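### 4.2 Keeping the gripper in shape between sessions

We had hoped, back when the Viklund protocol was drafted, that a hand-held gripper would more or less look after itself, and we were soon put right. The finger pads take nearly all the wear. In a home kitchen they meet crumbs, grease and soft packaging, and a pad with a film on it lets a paper cup slide long before the operator feels anything wrong. Figure 2 shows the tool at a table waiting to be cleared.

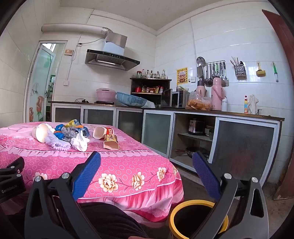
Barkari Field Notes, vol. 10, p. 63

**Figure 2.** Gripper with blue textured pads, facing cups, wrappers and a gray mesh net on a pink tablecloth.

Our routine, which we owe largely to the patience of Edem Dankwa, is a simple one. Both pads are wiped with a damp cloth and left to air dry, and the four bolts on each jaw are checked by hand with a short driver (please, never a powered one!). We then close the jaws fully and look for light between the pads. Pads are swapped as a pair after 300 grasps, even when one of them still looks perfectly good, and the opening width is calibrated again before the next session begins.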